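Open Day at Skultard: A Morning With the Rarnis Hand-Held Grippers

Skultard opened its doors on a Sunday, from 10 in the morning until late afternoon, and I drove over mainly for one thing. The company sells and rents a teaching kit called Rarnis, and we have been looking for something of that kind for our small packing automation business. I had read the data sheet. I wanted to see the grippers in somebody's hands before we asked for a quote.

The building is a long single-story unit behind a tire warehouse, and parking is on the street. At the door they gave us a paper badge and a floor plan with three stops marked on it: the assembly benches, the Rarnis work area and a sales room with coffee. The tour groups went in that order. Ours had people from a bakery supplier, two college instructors and a couple who repair sewing machines.
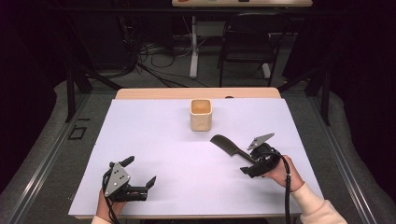 Text and photos: Nazar Shevchuk
Filed under: Visits, Grippers

The Rarnis kit is a pair of hand-held grippers with cables, a processing box, and the software that turns a recorded session into something a robot arm can be trained on. You hold one gripper in each hand and do the job yourself. The arm is bought separately, from Skultard or from anyone else whose arm is on the supported list.

The demonstration was a tabletop job with a comb and a small square ceramic cup on a covered table. It sounds like nothing much, but I thought it was a fair choice. A comb is thin and long, the weight is not where you expect it, and a cup that size does not leave a lot of room for error. The operator wore long cream sleeves and worked with a gripper in each hand, and the comb could be held with just one of them while the other stayed free.

Each gripper has an angled gray metal plate on top. I asked whether it gets in the way when you work with both hands close together. The answer was that you get used to holding your elbows a little wider. I got a turn later and would agree, though after ten minutes my shoulders knew about it. The cable is the bigger nuisance. It leaves the gripper and runs down past the hand, and whenever I turned my wrist inward I could feel it pull. Skultard says a lighter cable is coming. There was no date for it.

The work area is larger than the brochure suggests. Besides the table there is a dark aluminum frame with posts on both sides, rails along the floor and thick gray mats. None of that is in the basic kit. You can work at an ordinary table, and the instructors were told that most schools do, but the frame is what Skultard uses for its own recordings and it is offered as an option. Anyone planning to copy the full setup should measure the room first. I paced ours when I got home and we would have to move the shrink wrapper.

One of the instructors asked about students breaking things. The staff member took a gripper apart at the table, down to the bare fingers, and put it back together while talking. It took a few minutes and one screwdriver. Spare fingers come in pairs, and the pads can be ordered separately. 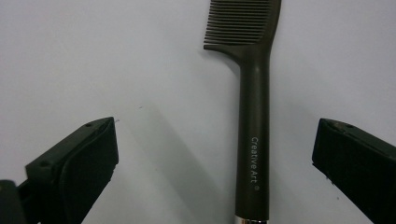
Pads were the part I had come to ask about. In our line of work the pad is what wears out, and a supplier who is vague about pads is going to be expensive later. Rarnis uses a black pad on the inner face of each finger. On the gripper at the comb, one of the pads was slightly scuffed, with a few pale flecks on it, and the finger behind it had a small brownish worn spot at the upper corner. I was glad to see a tool that had not been swapped for a new one before the visitors came. Skultard rates a pair of pads at 2962 grip cycles on hard plastic before they should be checked. That is a lower figure than I hoped for, but it is at least a figure, and they put it in writing.

The fingers open wide compared with what they are usually asked to hold. For a comb handle this is more travel than you need, and a beginner tends to close too fast. There is a setting in the software that warns you about closing speed. I tried it on and off and preferred it on.

After the tables we went to the sales room. The basic kit rents for 495 dollars a month with a minimum of 2 months, support by e-mail included. Phone support costs extra. Buying is also possible, but they would only talk about purchase prices against a written request, so I can't report one. Training is a half day at Skultard or a full day at your place, and the second one depends on how far you are from them. We are 214 miles away and were told that is inside the limit.

I also asked how the kit compares with the Nevow, which a customer of ours uses. The Nevow is a single gripper with no cable, and it is lighter in the hand. You can't do two-handed work with it unless you buy two and pay for the pairing license. For jobs like opening a bag and putting something in it, I would rather have the Rarnis. For plain pick and place the Nevow is probably enough.

The weak point, to my mind, is the software manual. The printed copy on the table was for an older version and the menu names did not match the screen. The sales staff knew about it. Wijesinghe, the distributor that handles our state, is supposed to have a corrected file on its download page, and I have written to them for it.

We have asked for a two-month rental starting in March. I want to try it on flat pouches and on our smallest cartons, and I want the people on our packing line to use it without me standing next to them. If the cable is still the old one by then, I will bring a clip and fasten it to the sleeve.

Skultard holds these open days twice a year and registration is free. Bring a sweater, the hall is cold.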